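Ticket: Wallner booking page, lunch orders arriving twice
Opened by: Georges Awwad, Brernumwood office
Opened: Aug 28, 2025
Status: Closed (grudgingly)

Every lunch order placed through the Wallner page reaches the kitchen twice. The kitchen, being literal people, cooks it twice. This morning we were the proud owners of 70 portions of rice for a meeting of 35, and the invoice was just as generous.

First reply from Grumeo support: please clear your browser cache. Cleared. Placed a test order for 6 and got two confirmation emails, same order number, same minute. Reported back and was asked which browser. Tried the other one. Same again, in a slightly different font.
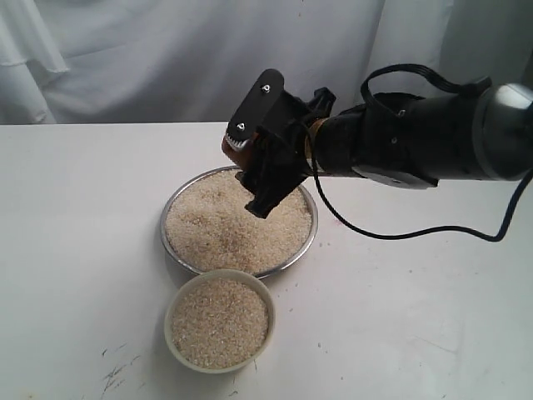 Second reply: had I perhaps clicked the button twice? I had not. I then got a colleague to click it while I watched her finger. One click, two emails. I offered to send the finger along for inspection.

Went looking myself after that. The order form has a "notify kitchen" rule, set up in January when we moved over from Fondimus. The old Fondimus forwarding rule was never switched off, and it sends a copy of each order to the same kitchen inbox. Both rules are called "Kitchen". Neither shows up on the main settings page; you have to open Delivery, then Advanced, then scroll past the holiday greetings.

Switched off the old rule. Placed another test order and got one email. Placed another to be sure and got one more, then cancelled both by phone before anyone lit a hob.

Still open: the export gives error 500 if the notes field has an apostrophe in it. Will raise that separately. I have already cleared my cache.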